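Category: Paper & Stationery > Wedding terms
Reading time: 2 min
Print | E-mail this entry

Belly band (wedding stationery)

A belly band is a strip of paper, vellum, ribbon or cloth wrapped around the middle of a wedding invitation to hold the loose cards together. Also called a wrap, or just a band. Usually goes around the invitation, the reply card and any extra cards (directions, hotel, dress code) before the whole stack goes in the envelope. Not the same as an envelope liner, which is glued inside the envelope and holds nothing.

Name and origin

Taken from book publishing, where a printed strip around a cover carries a review quote or a prize notice. Date of the move to weddings unclear. Kevser Bilgin, in her handbook Folded and Tied, puts it with small letterpress shops that had offcuts to use up. Sevim Uysal disagrees and points to gift wrap. Neither gives much of a source.

Materials

Cardstock is the cheapest and prints well but cracks at the fold unless scored first. Vellum is see-through, takes foil nicely, shows every fingerprint. Ribbon and twine need no glue. Lace and muslin bands came in with barn weddings and are still sold for them. The stationery maker Hullier sells precut vellum bands in packs of 10; Clendix does a kraft paper version with a peel strip on the back.

Size

Width is a matter of taste, 2 inches being common on a 5 x 7 card. Length is twice the card width plus an overlap for the glue, and a little more for a thick stack. Cut one, test it on the full set, then cut the rest. Too tight and the cards bow, too loose and the band slides of in the mail.

Closures

Glue dot or double-sided tape at the back, most common. Wax seal at the front, prettier, adds thickness and often extra postage. Some bands are closed with a monogram tag or a knot. Fine wire is used too, mainly to hold dried flowers or a sprig of rosemary against the paper, and should be bent flat so it doesnt tear the envelope.

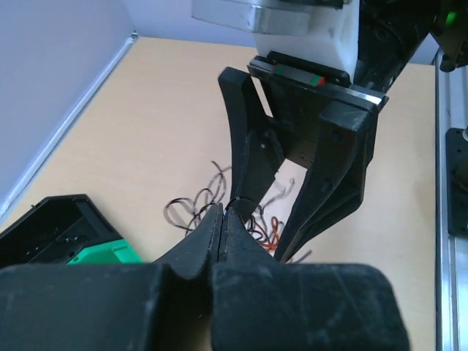

Printing and wording

Most bands carry very little. Initials, the date, maybe a small drawing that matches the rest of the suite. Fidel Núñez, designer at Duman, prints the couple's names on the band only and leaves them off the reply card. Full addresses are a poor idea as the band gets thrown out first.

Cost

Varies a lot. The Gramstead price list for January has plain cardstock bands in lots of 1000, foil extra. Hand wrapping is normally billed apart from printing, and many couples do it at home.

See also: envelope liner, pocketfold, vellum jacket, wax seal

Last edited 12/21/20
Print | E-mail this entry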